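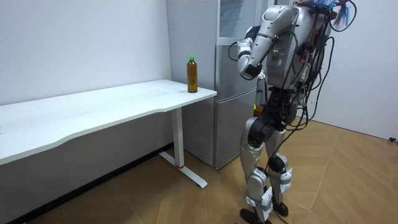

The 12-volt battery in the Evus is under the rear seat on the early cars and up front on the later ones, so check which you have before you order anything. The early cars take the smaller case with the posts on the left. Mine was an early one and I replaced it in July. When I lifted the seat base I found that a previous owner had added a dash cam, a trailer light module and a second USB outlet, all wired straight to the battery. Think of the black cables hanging off the back of that silver robot, looping down its side and leg, and you have a fair idea of what was under there. I took out everything except the trailer module, put a fuse on that, and clipped the rest of the harness back to the body. The car has not thrown a charging fault in the 3000 miles I've driven it after that.

Dušan Štefanec wrote:
> Hi all, my Evus (the early one, bought used in Gwynne) will not
> start a charge about one morning in five. The Roviso wall box
> goes to amber, the dash says "check charging system" and then
> it clears if I lock the car and wait. The dealer in Femcombe
> wants $200 just to look at it. The big battery seems fine and
> range is the same as ever. Is it the wall box or the car?
> Should I be looking at the 12-volt?

To your question about the wall box: try a different charger a few times first thing in the morning. If it fails there too, leave the Roviso alone. Mine did it on two chargers, which settled it for me.

Then put a meter on the 12-volt before you unlock the car. You have to get at it without waking the car up, so leave the seat base off overnight and the key in the house. Mine was reading 11.9 and the parts store load test failed it.

Torque the clamps by hand, they strip easily. The window on the driver's side will need resetting afterward: hold the switch up for a few seconds after it closes. The clock resets too, and you lose the charge timer, so enter that again or it will start charging as soon as you plug in.

I still have the old hold-down bracket if yours is rusted. You can have it for the postage.

Which trim is yours, and does it have the tow hitch?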